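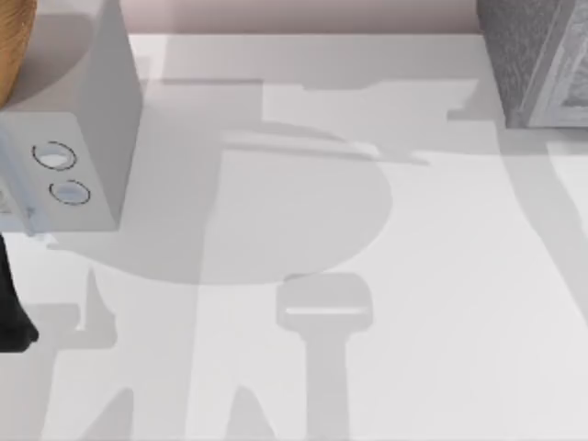 White tabletop with soft gray shadows

Collector keeps calling about a bill I already settled. What do I do?

Hi everybody, first post! In January I paid off an old dental bill through a payment plan with an outfit called Ardeleanu Recovery. The total was $3,334 and it took me forever, so I was pretty happy to be done with it. Now a different company, Lurkari, is calling me at work and at home saying I still owe $600 on the same account. I told the guy it was paid and he said their system doesn't show that and I could "clear it up today" for $400 if I gave him a card number. I almost did it just to make the phone stop ringing!!

I have my bank statements but I can't find the letter saying the account was closed (we moved from Fevcombe in the middle of all this and half my papers are still in boxes). Do I need a lawyer? Would it hurt my credit if I just pay the $400 and forget it?
- Delia Mihăilă

Answer 1 (marked helpful)
Please don't give them your card yet. Write to Lurkari and say you dispute the debt and want them to verify it. If you're in the US, you generally have 30 days from when you get their validation notice to dispute in writing, and once you do that they're supposed to stop collecting until they answer you. Send it certified mail and keep the receipt with your copy. You can also tell them in writing that your employer doesn't allow calls at work, if that's the case.

Then ask Ardeleanu for a paid-in-full letter. Mine took 15 days and two phone calls, and the second call was me being a lot less nice. Pull your credit reports too and see who is listed on the account and what balance they show. I'd hold off on a lawyer until you see what comes back, but if they sue you, answer the court papers by the deadline no matter how silly the claim is. Legal aid may help for free depending on your income.

Answer 2
same thing happened to my sister in law, the debt got sold twice. bank statements were enough for her. keep a log of the calls, date and time

Answer 3
Just block the number. I use Ullero on my phone and it catches most of them. Haven't had a collector get through since I put it on.

Comment from Delia Mihăilă
Thank you! Letter goes out tomorrow. Still digging through boxes.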